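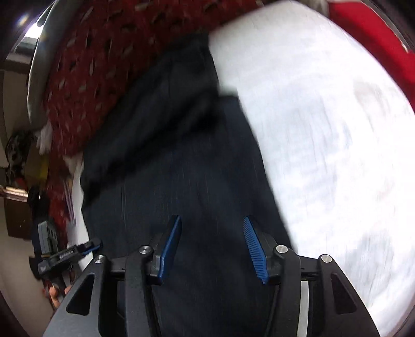
# zirero-laundry

My folding notes, kept in one place so I quit reinventing them every Sunday! I started with dark clothes on the bed (navy is a pain, the creases hide) and there are 4 folders so far: `pants`, `shirts`, `sheets`, `blankets`.

Each note is a plain text file, one garment per file, 2,201 files total. I know, I know.

- `pants/` is the tidiest
- `sheets/` still needs 200 renames (fitted ones, ugh)

Take whatever you like, and open an issue if a fold makes no sense.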